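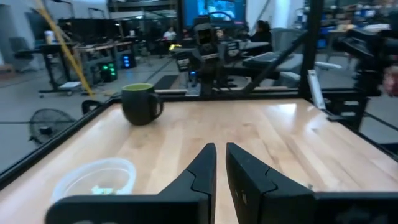
June 2021

Demo collection, Trovusach task set, second stretch

Best session so far! 69 demos kept, 5 thrown out, and I'd have gone on if the disk hadn't started complaining. Writing this while it copies.

Task for the whole session was mug handling on the bare pale wood top: reach, grasp, lift, put down somewhere else, back off, open. Dull on paper, but it's the one the Botska policy was worst at last month, and I really want to see what a decent pile of clean examples does for it. The old set had the mug near the middle of the table in nearly every episode, so the policy learned to go to the middle of the table. Fair enough, that's what we taught it.

So the plan now is to spread the starts out. Mug back toward the far rail, mug off to the left, mug close in, handle turned every which way. I do a block of 20, then change the start zone and go again. The far left zone is the hardest for me to teleoperate. Depth is tough to judge from the wrist view out there and I kept slowing down over the last little bit of the approach. I left those slow ones in. They're honest corrections and I'd like the policy to have some.

The charcoal mug with the lime green inside is a joy for this. The green rim reads clearly from the wrist camera even when the outside of the mug goes nearly as dark as the fingers. I want a batch with a plain dark mug too, otherwise we may end up with a very good lime green detector.

Rejects:
- two where I let go too early and the mug rocked. It stayed upright but the end state is ugly
- one where recording started after I was already moving
- one with dropped frames on the wrist stream
- one where I just forgot what I was doing and put it back where it came from

The clear container stays on the table as clutter. It's a nice nasty one, nearly all edges and reflections. Moved it between blocks and never touched it with the gripper on purpose. If we ever do a "pick up the clear thing" task it deserves its own session and a lot of patience.

Glare: the tabletop finish throws soft highlights from the overheads, and they slide around as the wrist moves. Pangaribuan's notes say to put down a matte sheet. I'd like to hold off. The highlights are part of this room, and if training can soak up that variation we get it for free. Let's compare with and without before we cover up a perfectly good table.

Background: same thinking. People walk about and sit at the desks behind the cell, the wall screen changes, chairs move. All of that goes into the wide part of the view and I'm not going to tidy it. What I do want fixed is exposure. It was on auto for the first block and I locked it after that. The first block is tagged so it can be dropped if it causes trouble.

Small win — the new habit of pausing with the fingers open above the table before each start makes trimming so much easier. The Dradimgate trimming script finds the still part by itself and I only had to fix 5 cuts by hand. Please do this in your sessions too!

To do
- plain mug batch, same start zones
- train on this set alone first, then mixed with the old one
- 5 held-out starts, marked on the zone sheet, do NOT collect there
- clear space on the recording disk
- matte sheet comparison, August is fine

Copy finished, checksums match. Starting the first training run before I go.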